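Wandthorpe Kitchen Bench: Gripper Trial FAQ

Which grippers are in the trial?
Two, the Iltovetti and the Barasa. Both are run in simulation on the same arm model, in the same kitchen, with the same Totinden controller.

How many runs does each gripper get?
Each gripper gets 200 runs per task. Tasks include reaching into the microwave, picking up small items at the counter and working near the sink. The start pose of the arm changes a little between runs.

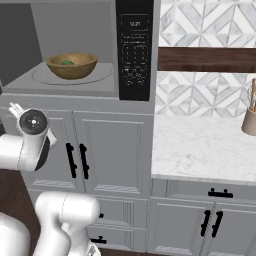 Do you report partial success?
No. A run passes or fails. If the object leaves the fingers before the release command, the run fails, even if it lands in the right place.

What score does a gripper need to move on to hardware?
80 percent on every task. A high score on one task does not make up for a low score on another.

Why use small objects?
Customers ask about them most. Large items are easy for either gripper, and the results don't tell us much about finger shape or closing force.

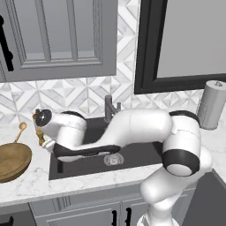 Small tan object held between the fingers, just over the counter by the sink.

Can I use my own controller?
Yes, if it accepts joint targets in the same format as the Totinden. Change the controller name in the settings file and leave the contact settings alone. Scores from changed contact settings can't be listed with ours.

My arm stops short of the cabinet. What is wrong?
Check the log for error 802. It means the planner hit a joint limit. Move the base back or pick another start pose and run it again.

When will the next results be posted?
In November, on this page.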